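Drusel Trims Synthetic Fleece Line After Fiber Shedding Tests

Textile supplier Drusel will withdraw 10 of its 34 polyester fleece fabrics by July, following a wash study that compared how much fiber each grade releases in a household machine.

The work was carried out at the Pisport testing laboratory under Hertta Toivonen. Samples were cut to a standard size, hemmed with heat-sealed edges and run through repeated cycles at low temperature. Wash water was drawn through a fine mesh filter, and the filters were dried and weighed after each cycle.

Brushed fabrics with a high, open pile lost the most fiber. Release was highest in the first washes and leveled off after that -- a pattern that held across all weights tested. Tightly knitted grades with a sheared face performed best.

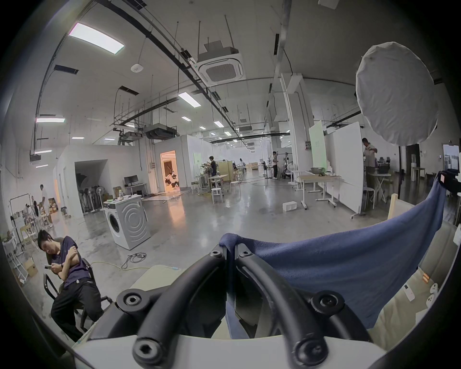
Navy-blue fleece cloth over a beige upholstered surface.

"Color made no measurable difference," Toivonen said. "Pile height and yarn type account for nearly all of the spread between samples."

The grades being withdrawn are used mainly in throws and jacket linings. Drusel said existing orders will be filled, and that buyers will be offered a sheared replacement at the same width. The replacement is slightly heavier and takes longer to dry.

Asger Eskildsen, who manages purchasing at the blanket maker Brutcombe, said the change would affect more than 500 of the company's product codes. Most need only a new label and a revised care sheet. A smaller group will have to be recut -- the sheared fabric stretches less across the width.

A second round of tests, covering recycled yarns, is under way at Pisport. It will run for 18 weeks and use the same filters and wash program.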